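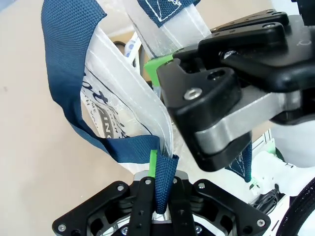
Two grippers at work on a shopping bag with navy blue handles, Ononell pickup order project.

Ononell to Add Robot Bagging Stations for Pickup Orders

FONTANA — Ononell, which packs grocery pickup orders for neighborhood stores, will put two-armed robot stations into its Lendcombe packing room in December. The stations will handle filled reusable bags on the night shift, when most of the next morning's orders are packed.

The Lendcombe room fills 700 bags on a normal night. Packers now choose the items, load each bag, straighten the handles and lift the bag onto a cart. Under the new setup, packers will still choose and load. The robots will take over the handles and the lift.

Employees asked for the change to start there. In a staff survey last winter, 80 of the 140 people who work at Lendcombe named lifting full bags as the hardest part of the job. Sore wrists and shoulders came up often in the comments, along with the pace in the last two hours before the trucks leave.

No jobs will be cut as part of the project, and hourly pay will not change. The company expects packers to spend more of the shift checking substitutions and produce, work that has often been rushed. Each station will have an attendant who clears stuck bags and restarts the arms. Attendant jobs will be offered to current packers first, at a higher rate.

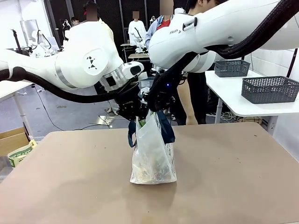

Soft bags have been the slow part of the project, which is named Ganton. A carton keeps its shape when it is picked up. A woven plastic bag folds and slides, and its straps seldom land in the same place twice. The Ganton team has both arms come in close together over the bag and hold the handles while the bottom still rests on the table, so the load is supported when the grip is made. Bags with loose or twisted straps are still the ones most likely to need a person's help, and packers will be able to pull any bag from a station and finish it by hand.

Training will be held during paid hours. So far 70 employees have signed up for the first sessions, which cover the stop buttons, safe distances from the arms, and how to report a dropped or torn bag. Night shift packers will go first.

Ononell will run the stations through the winter before deciding on other sites. Breakage, late carts and injury reports will be compared with last year's, and the results will be posted in the Lendcombe break room — including the numbers that come out worse.

Stores and customers do not need to change how they place orders.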